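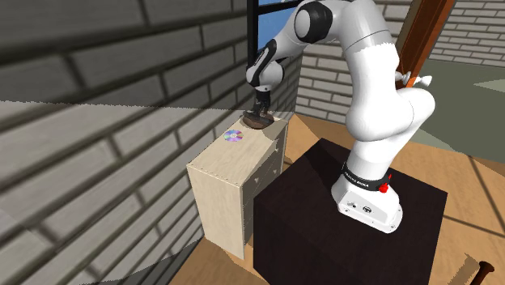 ## Getting a rental cottage ready between guests

These steps cover a same-day changeover at a two-bedroom cottage, with one party out at 10 in the morning and the next in at 4. They were written for the house on the lane in Windton, but most of it applies to the smaller place in Erport too.

### Before you go in

Check the booking sheet for the number of guests, any pets, and whether the crib was requested. Load the car with two full sets of linen per bed. One set goes on, the other goes in the hall closet in case of spills.

The key safe is to the left of the back door. The current code is 1396. Change it once the old guests have left and text the new one to the next party before noon.

### First pass

1. Open the windows upstairs and down, unless it is raining hard.
2. Strip the beds and start a wash with the towels. Sheets go back to the laundry in Sternow, so bag them and leave them by the front door.
3. Walk through every room and look for damage or things left behind. Check under the beds and behind the bathroom door.
4. Empty the fridge. Unopened jars can stay. Open milk, meat and leftovers go out.
5. Run the dishwasher, even if it looks clean.

Anything of value that turns up goes in a labeled bag with the guest's last name and the month. Orlando Palomino keeps these at the office and handles the mailing.

### Cleaning order

Work from the top floor down and finish in the kitchen. Do the bathroom first so the floor can dry while you make the beds. Use the white vinegar mix on the shower glass and plain soapy water on the stone sill, which marks badly if vinegar gets on it.

In the living room, vacuum under the sofa cushions. Sweep the hearth only if the ash is cold. If it isn't, leave the stove doors shut and come back to it last.

The oven gets a wipe every time and a full clean after every fourth booking. Write the date on the card inside the pantry door when you've done it.

### Setting out

- Four bath towels and two hand towels, folded on the beds
- Tea, coffee, sugar and a pint of milk
- Dish soap, a new sponge and two trash bags
- Enough kindling for one fire, plus a full log basket from October through April
- The house folder, open to the heating page

Guests often ask about the Wi-Fi. The password is on the back of the folder. If the router has dropped out, unplug it, wait a minute and plug it in again.

### Heating and locking up

Set the thermostat to 66 in cold weather and leave it off in summer. The boiler is a Tijani and needs its pressure between one and two bars. If it has dropped below one, top it up with the valve underneath and shut the valve fully afterward.

Close the windows, put the outside light on its timer, and read the electric meter. Only the last three digits matter. If the meter shows 689, write 689 on the booking sheet next to your initials. Leave the sheet in the shed drawer, and take the trash with you if collection is more than two days off.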